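Skosville Retail Activity Series, Monthly Edition
Product sheet, revised April 24, 2026
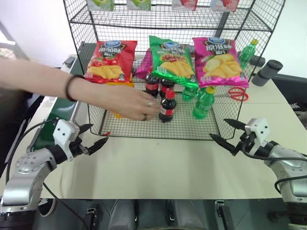
Potato chips and boxed goods on a wire-mesh rack.

The Skosville Retail Activity Series is a monthly data product covering store sales in food, household goods, apparel, furniture, and building supplies. It is published by Skakance for subscribers who need sales figures in a fixed layout, with revisions kept on record. The current edition carries results through March.

Coverage
The reporting panel consists of 137 retail firms. Of these, 125 report sales by category; the remainder report a single total, which enters the headline series only. Firms with several stores file one return covering all locations. Gasoline and motor vehicle sales are collected but held outside the core series.

Measures supplied
Nominal sales, unadjusted
Nominal sales, seasonally adjusted
Sales volume, adjusted for prices
Month-over-month and year-over-year change
Category weights

Index levels use the year 2000 as the base. The base has not been changed in this edition. Subscribers who need another base year can rescale the levels directly; growth rates are not affected beyond rounding.

Seasonal adjustment
Factors are estimated separately for each category and the adjusted categories are then summed. The headline figure is not adjusted on its own. Movable holidays and the number of trading days are treated as regression effects before the seasonal factors are estimated. December and January figures tend to carry the largest revisions and should be read together. The unadjusted series is included in every file for users who apply their own method.

Revisions
Each monthly figure is released as a preliminary estimate and revised in the following 2 editions. It is then held until the annual review, when seasonal factors and category weights are recalculated for the full history. Superseded values are stored in the Jovlow archive file under their original release date, so forecasts can be tested against the data available at the time.

Late returns are estimated from the firm's own prior sales and the movement of its category. Estimated returns are flagged in the quality column. A category in which one firm accounts for most of the sales is combined with its nearest neighbor before release.

File format
Comma-separated text, one row per category per month. Dates are in year-month form. Missing values are blank, never zero. Column names are unchanged from the previous edition.

Licensing
Single-desk and site licenses are available. Both include the archive file and the methods note. Redistribution of individual category series requires written permission. Charts based on the headline series may be published with the source line "Skakance, Skosville Retail Activity Series."

Contacts
Methods and seasonal adjustment: Anjani Pillai
File delivery and licensing: Yeshi Bogale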